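How do I stop a fleece sweatshirt from pilling?

Asked by SuvdenMom
October 22, 2023 · 387 views · 3 answers

My son lives in his red sweatshirt, and I mean lives in it, and since May it has gone all bobbly across the front and under the arms. I wash it warm with everything else (towels, jeans, whatever is in the basket) and it goes in the dryer after. Is there any way to bring it back a little, or at least keep the next one nice? I'd hate to toss it when there isn't a single hole in it.

Answer from Steinar Riis
Helpful (203)

Oh, I feel for you, my daughter had one just like that! Pills are short fibers that work loose from rubbing and then tangle up into little balls. The towels and jeans are most likely your trouble. Turn the sweatshirt inside out, wash it cold on gentle with other soft things, and skip the fabric softener. I hang ours over a chair overnight, and if it feels stiff in the morning I give it a few minutes on low.

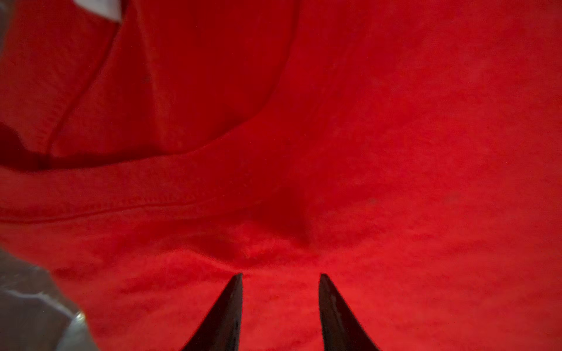

2 min read

For the pills you already have, get a battery fabric shaver. Lay the sweatshirt on a table, smooth it out with your free hand and go in small circles without pressing. Go easy near the seams and the cuffs, I nicked a cuff once and was sorry about it for weeks. Fuzzy fabric will still look a bit fuzzy when you're done, so stop once the little tufts are gone or you'll thin it out.

Answer from Kallau_knits
Helpful (3)

Agree with Steinar on cold and inside out. I use a plain disposable razor, very lightly, and then a strip of packing tape to pick up the fluff. Try it on the inside of the hem first. Also wash red by itself the first couple of times, ask me about my pink pillowcases!

Answer from ikberg3800
Helpful (0)

just buy a new one they all do it

Comment from SuvdenMom: Thank you all so much, ordering a shaver tonight. Steinar, do you do the sleeves flat too or over your arm?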